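Where Do the Keys Go? Sorting Out Shared Keys in Dostton Hall
Student project report by Mingxuan Liang
17 Dec 2020

When I moved into Dostton Hall, the first thing I heard in the morning was somebody in the corridor asking who had the bike room key. I loved getting this topic for the Home and Design course, and I got a lot more out of it than I expected!

For 46 days I kept a log of every time one of our shared keys went missing on my floor. The total was nine, and most of those were keys left in a coat or dropped in the kitchen drawer with the takeout menus. The longest search took a whole evening (the key was in the freezer, under the peas).
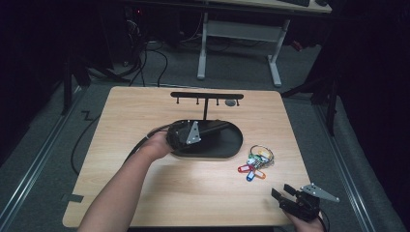 A good key holder has to do two jobs: it has to be easy to reach, and it has to show you at a glance which key you want. I first looked at bowls, and they are great for dropping things into, but you end up digging every single time. A stand was much more fun to work with. The black one has four small hooks on its crossbar and an oval base underneath, so small things can sit there too. Color made the biggest difference for me. With red, blue, orange and green tags on the bundle, I could say "blue is the laundry" once and my roommates remembered it.

I also tried writing room names on paper labels, but the ink rubbed off by the second week. Plastic tags held up much better.

In February I want to test a wall rack next to the door and compare it with the stand. I would also love to try bigger tags for the bike room key, which is still the one everybody walks off with.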